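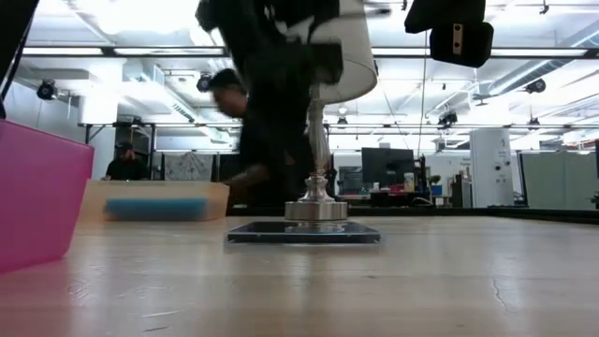
Opinion | Home and Street

Last updated January 22, 2018

I want to make a case for the small lamp. I know that sounds like a modest thing to spend a whole column on, but I have been thinking about it all winter and I'm more convinced every week: most of us light our homes far too brightly, from far too high up, and we would be happier if we switched the ceiling off after supper.

I came to this by accident. The apartment I rented in Pultby had one fixture per room, right in the middle of the ceiling, and the one in the living room died in my first week. The landlord took almost 3 months to get it fixed (a long story involving a part that kept coming in the wrong size). So I bought a lamp at a yard sale, and then a second one, and I sat between them in the evenings feeling sorry for myself. By the time the ceiling light came back I didn't want it. I turned it on, saw my own living room lit up like a dentist's office, and turned it right off again!

Think about what a ceiling light does. It hits everything with the same strength, the book you're reading and the pile of mail you're trying to forget. It puts shadows under people's eyes. It makes a room look finished at the corners, and an evening room shouldn't have corners, in my view. A lamp makes a little territory instead. You sit inside it, and whoever sits inside it with you seems closer. I've had talks under a lamp that I'm sure would have ended an hour sooner under the big light.

My grandmother's house in Ullham had this down perfectly. There was a lamp by the phone, a lamp by the sewing chair, a lamp on top of the piano that leaned a bit and was never straightened, and you could tell where everyone was in the house by which ones were lit. When she went up to bed she put them out one at a time, going room to room, and I could follow her by the clicks. I loved that sound. I still like a switch you have to reach for, and a phone app that dims the whole house at once leaves me cold, clever as it is.

Now, the other side. People tell me they can't see to cook, and fair enough, I'm not asking anyone to chop onions in the gloom. Kitchens need real light over the counter. So do stairs. If your eyes are getting older you need more light to read by, and I'd say that's an argument for my side, because a lamp 11 inches from the page does far more for you than a bright bulb way up over your head. And people say lamps are clutter, with cords everywhere. Well, yes. There are cords. I have tripped on mine more than once and I'm not giving them up.

Cost is a better objection. New lamps can be silly expensive, and I once saw one in a shop window in Urkaton marked at 300 dollars, for something that looked like a bent coat hanger. But you don't have to buy new. Church sales, thrift stores, the curb at the end of the month: lamps are all over the place, and people practically give them away because the shade is ugly. Shades come off! A plain new one costs very little and the whole thing looks different. The best lamp I own cost me 10 dollars and needed a new plug. If the wiring looks cracked or chewed, have somebody who knows what they're doing look at it before you plug it in. Pillai, the repair shop near me, does a lot of these and seems to enjoy the odd ones.

Get a warm bulb, too. A harsh blue-white bulb in a lovely old lamp is a sad sight, and I have seen it in some very nice homes. Read the box, look for the word "warm," and go lower than you think you need. Your eyes catch up in a few minutes.

I should admit that I've become a pest about this. I notice windows when I walk home in the early dark, and I'm always a bit thrilled by a house with one yellow pool of light in it and the rest dim. It'll be March before the evenings stretch out again. There are plenty of long nights left to try it, so pick one, leave the wall switch alone, and put a lamp next to the chair you like best.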